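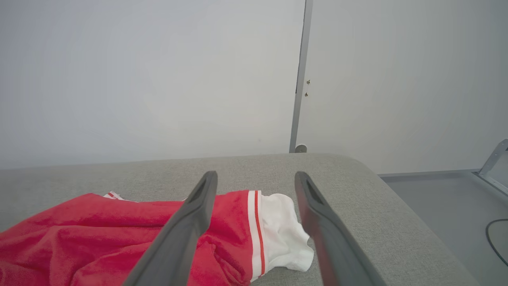

Posted by Yoon-hee Hyun, Site Diary, Altbridge Residential Services

16th March

Attended the open day at the Hviid workshop in Cudomville, on behalf of the laundry and linen section. Left Altbridge at first light and signed in with 25 other visitors, most of them from care providers and two from a hotel group. Badges were issued at the door and we were divided into parties. I was placed with the second party, which suited me, as the first had to stand through the safety talk before there was any coffee.

The host for our party was Jytte Kvaran, who manages the garment handling project. She spoke for 12 minutes and then took us through to the demonstration. The work on view was the handling of clothing that has been put down in a heap. The garment in use was red with a white section, and a white band with a thin red stripe ran between the two. It lay crumpled on a padded gray surface, with the two fingers of the gripper brought in over it. Ms. Kvaran explained that a heap gives the machine no collar or hem to look for in the usual place, and that the choice of where to take hold is the greater part of the task. I noted this for our own purposes. Our residents' clothing arrives in precisely that state, and our staff make the same choice all day without remarking on it.

Questions were taken during the work. I asked about speed and was told that the project is not at present being measured on speed. I asked about buttons and was told to come back next year. A gentleman from Lomholm asked whether the equipment could be hired, and was given a card. 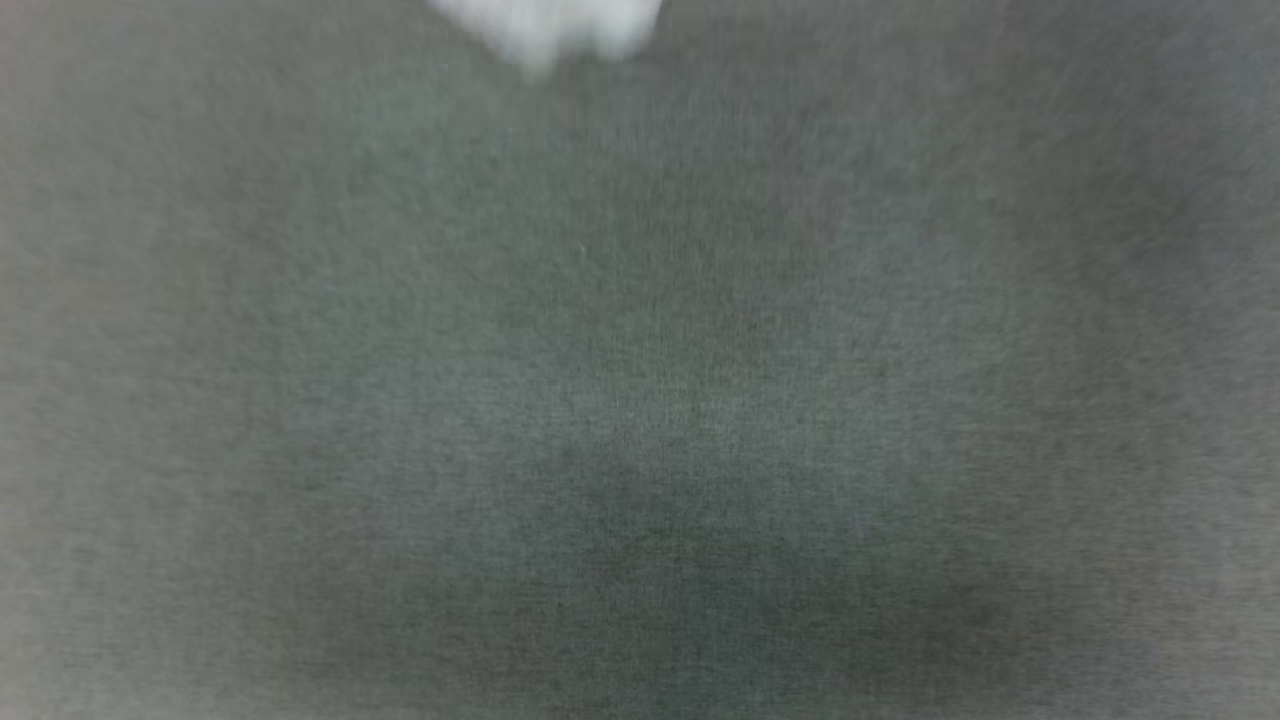
Our section has been asked to report on whether any of this could be of use in the sorting room, and I gave most of the afternoon to that question. The February count stood at 181 unclaimed items, a figure I had brought with me. Ms. Kvaran was interested in how we identify them, and we spoke at some length about name tapes and the trouble with white articles that carry none. I also raised the matter of surfaces. Our sorting tables are white, and pale items are easily passed over on them - against gray fabric, even a blurred patch of white stands out at once. I intend to propose a gray cover for one table as a trial, at small cost and with no machinery involved.

Departed at 6. Written report due to the section head. Travel claim to be submitted with it, parking receipt attached.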